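Moving the night shift out of my life

2024-08-06

I worked nights at the Nelton warehouse for a little over three years and went back to days in December. A few people have asked how the switch went, so I am writing it down in one place.

The short version is that it took much longer than I expected. I had read that you can move your sleep by an hour or two a day and be done inside a week. My body did not agree. For the first month I woke up at 2 in the morning, fully alert, and wanted lunch.

My shift had been ten at night to six thirty in the morning. The drive home is 42 minutes if the bridge is clear. I would eat something, close the blackout curtains and sleep until two in the afternoon. On my days off I tried to live like everybody else, and that was probably the worst part of it. Marcelle Masson, who trained me, kept the same hours seven days a week and told me to do the same. I should have listened to her. She did nights for longer than I did and never seemed as tired.

The pay was a real consideration. The night differential came to 400 dollars a month after tax, and I had gotten used to it. Before I asked for the transfer I went through my bank statements and found that a good part of that money was going to takeout, vending machines and coffee. I had spent $1404 on food at or near work in one year. That made the decision easier.

Food was the other thing I had to sort out. On nights I never ate real meals. I ate out of packets, a little at a time, from midnight on.
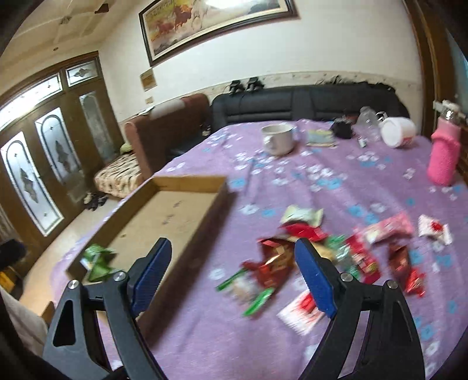

Candy and snack packets on the purple sheet.

I did not give up snacks when I changed shifts. I moved them to the afternoon and started eating breakfast, which I had not done since school. Oatmeal mostly, or eggs if I am up early enough. Dinner is at six thirty. It felt ridiculous at first to eat dinner while it was light out, but I sleep better with a few hours between the meal and bed.

Things that helped: getting outside before eight in the morning, even in the cold. No coffee after noon. A cheap Oseo alarm clock across the room, so the phone could stay in the kitchen. I kept the blackout curtains up for the first two weeks and then took them down, and I wish I had taken them down on day one.

Things that did not help: melatonin, at least for me, and naps. A 20 minute nap always became two hours.

By the end of the second month I was sleeping from ten thirty to six without waking. I still get a bad night now and then, usually when I have stayed up late on a day off. My sister says I am easier to talk to on the phone.

I have the curtains in a bag in the hall closet if anyone local works nights and wants them. They fit a standard double window and the rod is included.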